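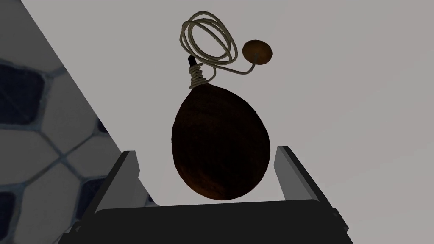 Skatcombe workshop notebook, February

Gripper order for the spring. Writing this up before the quote from Sivex runs out, so that whoever places the order can see how we got to the number.

Where we are. The simulated trials are set up with the two-finger gripper and the first batch of awkward objects. The gourd flask with the cord loop is in, and it is the one I care about most for the budget. A round-bottomed body, a narrow neck and a length of rope with a disc on the end cover most of what worries me about the real stock. Boxes and tins would have told us we could buy the cheapest thing in the catalogue.

Options as they stand:

Sivex two-finger, flat fingers, with controller: 3,295. Nearest in shape to the model we use in simulation, so least rework.

Meesuk two-finger: cheaper, but the controller is extra and they won't give a price for it without a site visit. Left out for now.

Soft fingertip set from Mumar: 199 a pair. Fits the Sivex with an adapter plate at 100. Delivery 15 working days.

I had pencilled in two pairs of the soft tips. Dropping to one. We don't know yet whether we need them at all, and Mumar will ship a second pair at the same price until the end of the quarter. One pair plus one plate is 299, which takes the whole order to 3,594 before carriage. That is inside what Skatcombe has set aside, with a bit left for cable and a spare emergency stop.

Not decided: whether to mount a camera at the wrist. The view from close behind the fingers is useful for seeing what is held, but the palm takes up a lot of it. A second camera to one side would probably do more for us than a better one at the wrist. Neither is in the sums above. If it has to come out of this year's money, the emergency stop goes back to being the old one.

Things the simulation can't settle for us, so please don't quote it in the purchase form:

Finger wear. No idea until we have run real hours.

Rope. The model rope is well behaved compared with anything I would trust on the bench. Budget time for snagging, and keep the loop clear of the finger joints when we write the first test plan.

Payload. Go by the data sheet and weigh the flasks, full and empty. The kitchen scales in the store will do.

To do:

Ask Sivex if the quote includes the mounting flange. The last one didn't and we lost a week.

Check the bench supply against the controller rating.

Get Mumar to confirm the plate fits the current Sivex body and not only the older one.

Measure the real flasks across the widest part. The jaw opening has to clear that with the soft tips on, and I have only checked it with them off.

Order form is in the blue folder, filled in as far as the flange line.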